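Part-time Baker and Kitchen Assistant – Stoteo Bakery

Posted: 25 Dec 2018
Job reference: 2187
Location: Stoteo, Godeck Street
Hours: 24 per week, early shifts
Start: first week of March

Stoteo is a neighborhood bakery with a small wholesale side. We make pie crusts, flatbreads, dinner rolls and laminated pastry, and we supply the Destorar cafes as well as our own counter. We are looking for a part-time baker to join the morning team. The position reports to Bukola Adebisi, head baker.

What the job involves

You will scale ingredients, mix doughs, roll and shape by hand, load the deck ovens and pack wholesale orders. Shifts start at 4 a.m. and end at 10 a.m., four days a week. One of those days is always Saturday. Everyone on shift washes down their own station before leaving.

Most of our pastry is still rolled with a pin. We have a sheeter for croissant dough, but pie crust and flatbread are done at the bench, and you should be comfortable doing that for a couple of hours at a stretch.
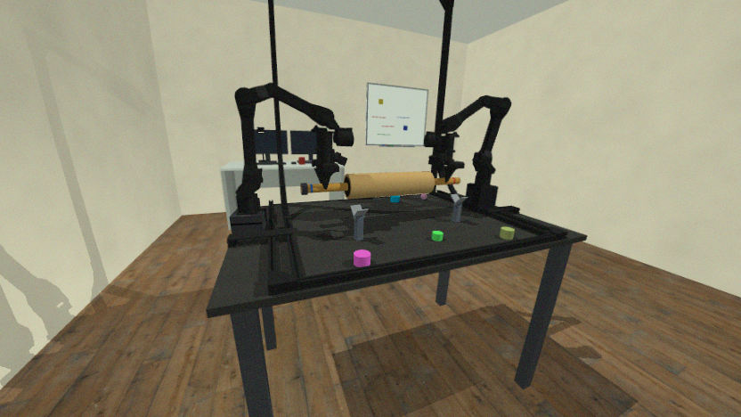
Rolling pin with a handle at each end, computer rendering.

What we ask for

At least 2 years in a bakery or pastry kitchen. Culinary school counts toward one of those years. You need to be able to lift a 50-pound flour bag, stand for a full shift and read a production sheet without help. A food handler card is required by your first day – we pay the fee if you don't have one yet. Experience with sourdough is useful but we will train.

This job is not suitable for anyone with a wheat or nut allergy.

What we offer

Hourly pay based on experience, reviewed after 90 days. Paid sick leave, one free loaf per shift, aprons and laundry provided. Parking is behind the building on the Odukoya Lane side and is free before 11 a.m.

How to apply

Send a resume and the names of two people we can call to Bukola Adebisi, Stoteo Bakery, 3861 Godeck Street, or drop them off at the counter before noon. Put the job reference on the envelope. Short-listed applicants will be asked in for a paid trial shift. Please tell us if there are mornings you cannot work.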